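March, by Mereana Kingi

Banana pepper

The banana pepper is a mild, long chilli that ripens from pale yellow to orange or red. I've grown it in Kemeys for years and I still get asked if it's hot (it isn't, much!). Most people pick it yellow, slice it into rings and pickle it, which is how I first met it, on a cheese toastie.

It likes sun, a big pot and regular water. Sow indoors, plant out 50 cm apart once the frosts have gone, and pinch out the first flowers if the plant looks weedy. Stuffed ones are lovely too – rice, onion, a bit of mince – baked or steamed until soft.
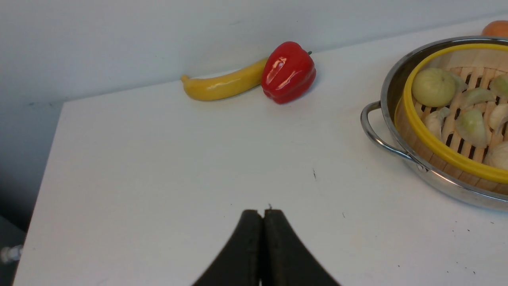
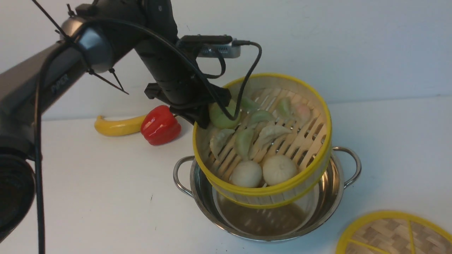 Josée Pelletier writes that fifty is too generous and she manages happily at 26 cm in her beds at Nakdale, provided they're staked early.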